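# Strip fold

The **strip fold** (also called the *long fold* or, in older shop manuals, the *band fold*) is a way of folding a garment or a flat cloth in which the fabric is first brought into one long horizontal strip and only afterwards made shorter from the ends. It is used in laundries, clothes shops and homes, mostly for light items of jersey or thin cotton.

## Name

The word "strip" refers to the shape of the cloth after the first stage. In the laundry trade of Vatthorpe the same fold was called a "Rutlow", after the neighbouring town, where the wash-house is said to have taught it to new workers. The name is still heard there, but it is not used in other places.

## Method

The garment is put on a flat table and smoothed from the centre to the sides. Sleeves, straps or legs are turned in, so that the outline becomes close to a rectangle. The far edge is then brought towards the near edge, or the near edge towards the far one. Large pieces are folded over a second time in the same direction.

The cloth is normally held at both ends of the fold line. If it is held at one end only, the layers can slide over each other and the strip becomes wider at one side. Many folders pull the two ends lightly apart before they let go – this takes out small wrinkles along the crease.

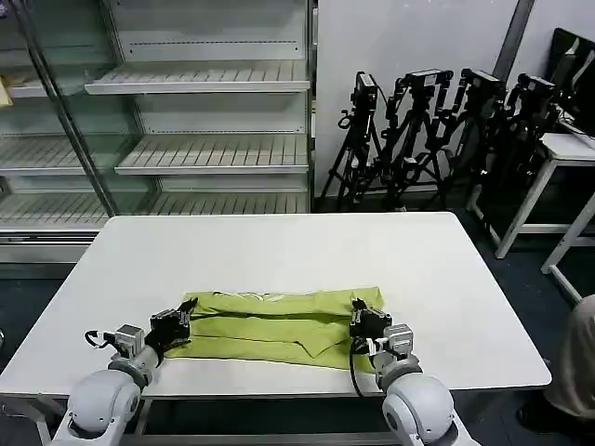
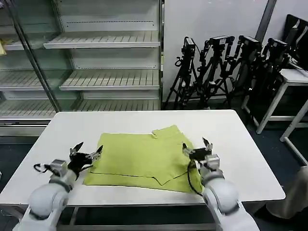

*Yellow-green fabric on a white table.*

When the strip is ready, the ends are brought in, either to the middle or one over the other. The finished packet can lie flat in a drawer or stand on its edge in a box. The Henao drawer, a shallow type with 3 compartments, was made for packets standing in this second way.

## Loose corners

The most common fault is a loose corner, known in some manuals as a "tongue". It is a pointed piece of fabric which comes out from under the upper layer. It appears when the garment was not straight before the first fold, or when its two halves are of different length, as is often the case with shorts and with shirts cut longer at the back. A small tongue is pushed back under with the flat hand. With a bigger one it is quicker to open the cloth and begin again.

Waistbands also give some difficulty. Elastic pulls the fabric together, and the corner of the band tends to rise from the rest. It is usual to fold the band inwards first, so that the other layers hold it down.

## Table

A smooth table is preferred to a bed or a sofa, where the cloth sinks and the edges are hard to see. A pale top helps with coloured garments, while white linen is easier to fold on a darker one. The handbook *Restulura*, written for hotel laundries, gives 16 garment types for which the strip fold is suitable, and advises against it for pleated skirts and heavy knitwear.

## See also

- Square fold
- Rolling (clothes)
- Linen cupboard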